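Buscar en el manual
Inicio > Puesto de trabajo > Sección 2

2. Ordenar el material de escritorio en cestas

Esta sección da por hecho que la mesa Gradari ya está montada y nivelada según la sección anterior. Reserve alrededor de 15 minutos.

1. Retire todo lo que haya sobre el tablero y límpielo con un paño húmedo. No use estropajo: el acabado brillante se raya.

2. Coloque las cestas Javus sobre el tablero. Deje libre el borde delantero, donde se apoyan los brazos al escribir.

3. Separe el material por uso. En la primera cesta van los rollos de cinta adhesiva y el cordel; en la otra, las libretas y los sobres.

4. Introduzca los rollos de uno en uno, desde arriba, y suéltelos cuando hayan pasado el borde. Si se dejan caer desde más alto, ruedan y acaban en el suelo.

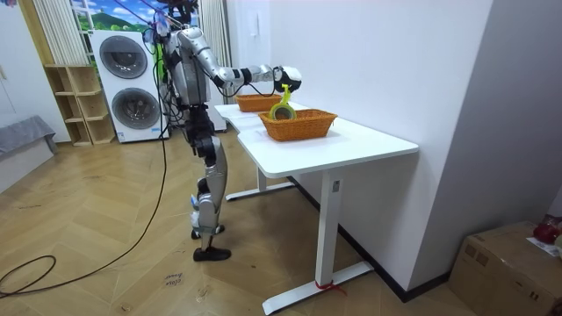 5. Apoye los rollos de plano en el fondo. Los de cinta ancha van debajo y los estrechos encima, con el extremo de la cinta doblado para encontrarlo después.

6. Compruebe que nada sobresale. Una cesta demasiado llena se vuelca al tirar de un asa – reparta el contenido antes de moverla.

Nota: las cestas Javus admiten hasta 850 gramos. Para grapadoras y perforadoras use la bandeja Radden, que se vende aparte.

Precaución: no arrastre las cestas. La fibra trenzada puede marcar el tablero. Levántelas con las dos manos.

Precaución: mantenga las cestas a 100 cm como mínimo de radiadores y estufas. El calor reseca la fibra y ablanda el adhesivo de las cintas.

Texto revisado por Kelly Marsden, 3 mar 2018

Compartido 15 veces · 2 comentarios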